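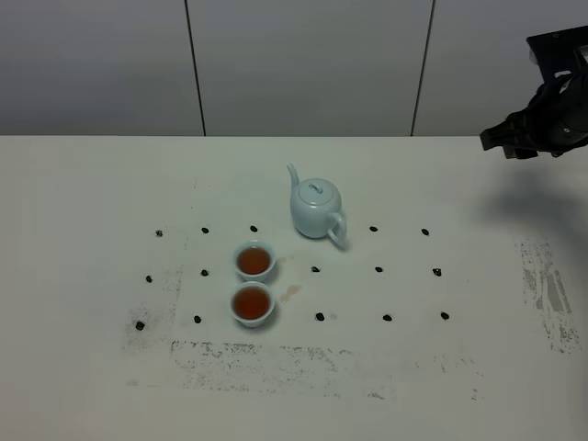
Against the Set Piece

Every June I judge the junior voice classes at the Annan festival, and every June I hear the same song 44 times. I know the number because I have to write a comment sheet for each singer, and there are only so many ways to say "nice vowels, mind the breath before the top note."

I'd like to make a case for getting rid of the set piece. I made it to Siu-fong Siu, who runs the syllabus, and she told me very kindly that parents like it because it's fair. Everyone sings the same notes and the best one wins.

I have my doubts. Last year's set piece sat beautifully for a light, high voice and punished anyone with a bit of gravel. A boy of thirteen, whose voice was leaving him by the hour, sang it down an octave in places and up in others, whichever was available at the time. He got a polite mark from me and I have felt bad about it ever since. Give that kid a sea shanty in a range of five notes and he'd have had the room stamping.

Then there is what it does to teachers. They get the syllabus in the winter and drill the thing until spring. By the time a child reaches the platform, she has been told where to lift her eyebrows. I have seen the same hand gesture on the word "moon" from six singers in a row, and I could tell you which studio they came from.

Own-choice classes have their problems, I admit. You will hear show tunes written for women of forty with a divorce behind them, sung by someone in braces. You will hear a nine-year-old attempt something her aunt recorded at a wedding. The accompanist, Yee-man Tsao, was once handed a photocopy with the left-hand part sliced off, and 30 seconds to look it over. She made up the bass line, and I'd have given her the trophy.

But at least I'm listening. When I don't know what's coming next, I put down the pen, and that's worth more to a young singer than my fourth paragraph on diction.

My proposal is modest. Keep a list, a long one, and let each singer choose 2 songs from it, one slow and one quick. Multgate's festival went over to this a while back and their judges still seem to be on speaking terms. The marking is harder, I'm told. You have to decide whether a plain folk song done well beats an art song done nearly well - which is more or less the job we were asked to do.

Siu-fong says she'll think about it. Next year's set piece has already gone to the printer. It has a moon in it.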